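Irnutau teacher receives the Gisler award for vocational teaching

The Gisler award for vocational teaching goes this year to Ifigeneia Sotiropoulos of the Irnutau district, who was chosen from 51 nominated teachers.
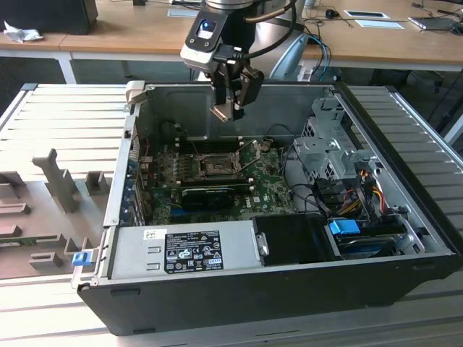 According to Brigitta Zürcher, the jury had read many strong letters, but the ones from Irnutau were different in one point: they came mostly from former students who had left school some years ago and still remembered single lessons. One of them had written six pages by hand, she added, and the jury read all of them aloud.

Sotiropoulos teaches technical subjects and workplace math at Clevari Vocational High School. Before she became a teacher she was working in a repair business, and she took her teaching certificate in evening classes. She has been at Clevari ever since and is also the mentor for new teachers in their first year.

In her thank-you speech she spoke mainly about the students who come to her classes with the opinion that they are bad at school. "They tell me this already in the first week," she said. "Then I ask them what they have fixed at home, and every time there is something. From there we can begin."

The award was founded by the Gisler family and is given every June. It includes a grant for the school and a paid leave of one semester, which the winner can use for study or for visits to other schools. Sotiropoulos wants to use the time to work on Salteo, a reading program for vocational students that she started with two colleagues from the English department. In Salteo the students read manuals, work orders and safety rules together with short stories, and they write their own instructions for younger classes.

The program has 360 students at present. The district, which has 1,456 students in its vocational courses, would like to offer it in all of its high schools from next fall. The school board still has to vote on the money for this, and a decision is expected before the summer break.

A reception for the winner will be held in the school library at 4:30 p.m. on the last day of classes. Families and former students are welcome, and it is not necessary to register. Nominations for the next award can be sent to the district office from September.

Contact the newsroom | © Irnutau District Schools. All rights reserved. | Back to top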